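La petite salle d'eau, un problème de surfaces

Par Margareta Dobre

Dans l'habitat collectif ancien, la salle d'eau est presque toujours la pièce la plus petite et la plus chargée en eau. On y trouve une douche, un WC, parfois un lavabo, du linge, des tapis, et une ventilation dimensionnée pour autre chose. Les ouvrages techniques traitent volontiers de l'étanchéité sous carrelage ou de la pente du receveur. Ils s'attardent peu sur ce qui se passe après la douche, quand l'eau quitte le receveur par les pieds, les cheveux et les serviettes.

Tadeusz Piątek a passé douze ans à reprendre des salles d'eau mal conçues avant de rejoindre le bureau d'études Voicu. Sa méthode commence par un relevé de l'existant, matériau par matériau. Pour chaque surface, il note trois propriétés : l'absorption, la rugosité et la facilité d'accès pour un chiffon. La porte et son encadrement figurent en tête de liste. Un bois foncé à panneau mouluré, verni brillant, supporte bien la vapeur sur ses faces. Il la supporte mal sur le chant inférieur, rarement verni, et dans les angles du montant, où la finition s'amincit avec les années.
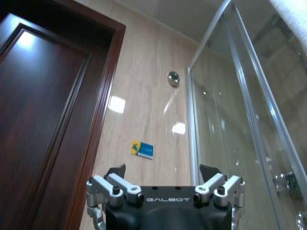 Le revêtement mural pose une question différente. Une surface brillante et fermée n'absorbe rien : la condensation s'y dépose en film, puis descend. Tout dépend alors de ce qu'elle rencontre en bas. Un joint souple continu la renvoie vers le sol, où elle s'évapore. Un joint fissuré la laisse passer derrière le parement, et le défaut ne se signale que bien plus tard, par une odeur ou par une plinthe qui se décolle dans la pièce voisine. Piątek recommande d'inspecter ce joint deux fois par an, à la lampe rasante, et de le remplacer sur toute sa longueur. Les reprises ponctuelles au silicone adhèrent mal sur le silicone ancien.

Le choix d'un ton beige veiné relève en général de la décoration. Il a aussi un effet pratique : les traces de calcaire s'y voient moins que sur un carreau noir ou blanc uni. C'est un confort pour l'occupant et un inconvénient pour l'entretien, le dépôt n'étant souvent repéré qu'au toucher. Un passage hebdomadaire au vinaigre dilué convient aux carreaux de grès ou de faïence. Il est à proscrire sur le marbre véritable et sur les pierres calcaires, que l'acide attaque.

La paroi de douche

La cabine d'angle à profilés d'aluminium s'est répandue parce qu'elle se pose vite et libère le centre de la pièce. Son point faible est connu. Les profilés sont des gouttières : ils retiennent l'eau, le savon et les poussières textiles. Le rail inférieur doit être brossé, le rail supérieur essuyé, et les joints d'étanchéité verticaux contrôlés dès qu'ils jaunissent ou se rigidifient.

Benjamín Escobar, responsable de la maintenance chez Prunley, gère un parc de 3000 logements en location meublée. Selon ses relevés, les interventions sur les parois concernent surtout les galets de roulement et les joints, très loin devant le verre. Il fait passer la raclette de haut en bas, puis une microfibre sèche sur les traverses. « Le verre se nettoie tout seul ou presque, dit-il. Le temps de travail est dans l'aluminium. »

Le receveur en acrylique demande des produits doux. Les poudres abrasives le rayent, et une surface rayée retient davantage le savon. La bonde, si elle est de petit diamètre, doit être démontée chaque mois. Pour la robinetterie chromée, l'eau tiède et un séchage immédiat suffisent.

Le linge au sol

Reste la question du textile, que les fabricants d'équipements laissent à l'usager. Une serviette éponge déposée en tas retient l'eau dans ses plis et sèche beaucoup moins vite que la même serviette suspendue à plat. Posée sur du carrelage, elle maintient aussi les joints humides. Or le joint de ciment, contrairement au carreau, est poreux. La répétition de ce geste dans les quelques carreaux qui séparent la douche du WC explique une bonne part des joints noircis.

Kyung-tae Ko, qui dessine du mobilier de rangement pour la maison Conen, défend le panier métallique ajouré. L'air y circule sur toute la hauteur, l'eau ne stagne pas au fond et l'ensemble se rince sous la douche. Il admet deux réserves. Le revêtement coloré du fil finit par s'écailler aux soudures, et la rouille tache le linge clair. D'autre part, un panier ajouré ne dispense pas de faire sécher une serviette avant de l'y mettre : pliée et mouillée, elle garde son humidité quel que soit le contenant.

Sa consigne tient en peu de mots : suspendre d'abord, trier ensuite, laver à 60 °C pour l'éponge blanche. Le tapis de sol suit le même régime – relevé après chaque douche et posé sur le bord d'un support, jamais laissé à plat toute la nuit.

La zone du WC obéit à une logique voisine. Une commande de bidet fixée à l'abattant ajoute une alimentation en eau, donc un flexible et des raccords à surveiller. Le papier absorbant glissé sous le raccord pendant une heure reste le contrôle le plus fiable. Il faut par ailleurs dégager le sol de ce côté : un linge en boule masque une fuite lente aussi longtemps qu'il est capable de l'absorber.

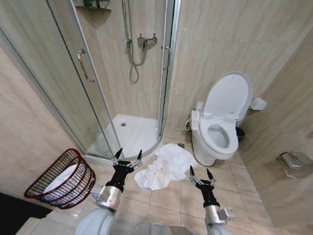

L'ordre des opérations

Sebastian Preda, formateur en entretien chez Ernex, fait travailler ses stagiaires dans un ordre fixe, du sec vers l'humide et du haut vers le bas.

Le linge sort en premier. Serviettes, tapis et panier quittent la pièce, ce qui libère le sol et évite de mouiller ce qui ne l'est pas. Viennent ensuite la dépose des flacons et l'essuyage de l'étagère d'angle, puis les parois, la barre de douche, le flexible et le mélangeur. Le flexible se nettoie tendu, sans quoi le calcaire reste entre les spires. Le receveur est rincé après la robinetterie.

Le WC est traité avec un chiffon réservé à cet usage, abattant et charnières compris. Sur un siège équipé d'un panneau de commande, le produit se pulvérise sur le chiffon et jamais sur les boutons. Le sol vient en dernier, en reculant vers la porte, dont on essuie pour finir le bas et l'encadrement.

Preda compte 12 minutes pour une salle d'eau entretenue chaque semaine. Il ajoute 5 minutes de séchage, porte ouverte, avant de remettre le tapis en place.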